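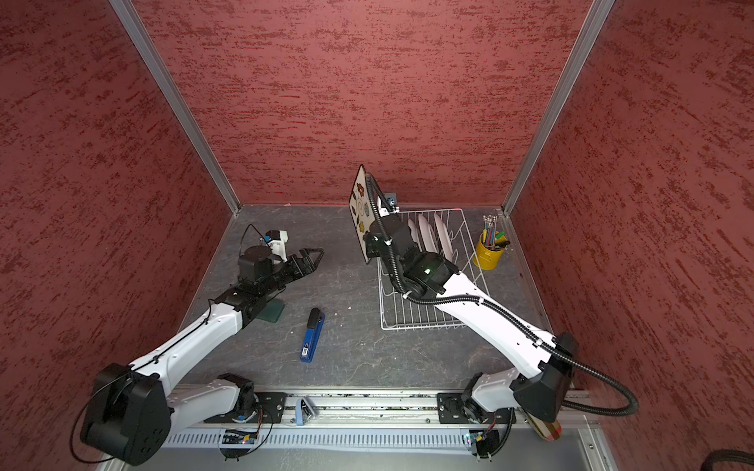 Pallham wants to charge its businesses by the bag for trash, and says most of them will end up paying less. The numbers the town has put out so far don't show that.

Under the plan, which goes to a vote before winter, every shop, office and workshop in Pallham would give up its flat yearly trash fee of $355. In its place they would buy tagged bags from the town at $3 each. Untagged bags would be left at the curb. Homes are not part of the plan, at least for now.

The town's case rests on a trial that ended in August on the Skonside side of the river, where 42 businesses used the tagged bags. In a four-page summary posted on the town website, the public works office calls the trial "a clear success" and says 93 percent of those taking part spent less than they would have under the flat fee.

That sounds good until you look at how the trial was set up. Businesses signed up for it by choice. A dentist's office that fills one small bag a week has every reason to join. A diner that fills two a day has every reason to stay home, and the summary lists no restaurants, no grocery stores and no hair salons among those who took part. It doesn't list any of them by name, in fact, only by type, and "other" is the biggest group.

The math is not hard to do. At $3 a bag, a business breaks even with the old fee at a little over two bags a week. Anyone below that line saves money. Anyone above it pays more, and a busy kitchen could pay several times more. The summary leaves this out. It gives an average saving but no range, so there is no way to tell how the few who paid more made out, or how much more they paid.

There is also the question of where the trash went. The town says the weight picked up on Skonside routes fell during the trial and credits better sorting. It may be right. But the recycling figures for the same streets are missing from the summary, and so is any word on whether the public bins on the waterfront were fuller than usual. Asked about both, the public works office said a longer report was "being finalized" and gave no date for it.

Pallham is not the first place to try this. Prarkumberg moved its businesses to tagged bags a few years ago and still uses them, a point the summary makes twice. It does not mention that Prarkumberg kept a lower flat fee alongside the bags for its first two years, or that it raised the price of a bag when the money coming in fell short. Both facts are in Prarkumberg's own budget papers, which anyone can read.

The bag price is the part that should worry owners most. Nothing in the draft rule fixes it. It can be changed by the public works office with a month's notice and without a vote. If most businesses really do pay less, as promised, the town will be taking in less money to run the same trucks on the same streets – and the draft does not say who makes up the difference.

None of this means the idea is a bad one. Paying for what you throw away is fair on its face, and the flat fee has always been hard on one-person shops. But a trial made up of people who expected to save money, and then saved money, proves very little.

Written comments on the draft are being taken at the town office and by mail. The longer report, if it comes out in time, will be posted on the same page as the summary.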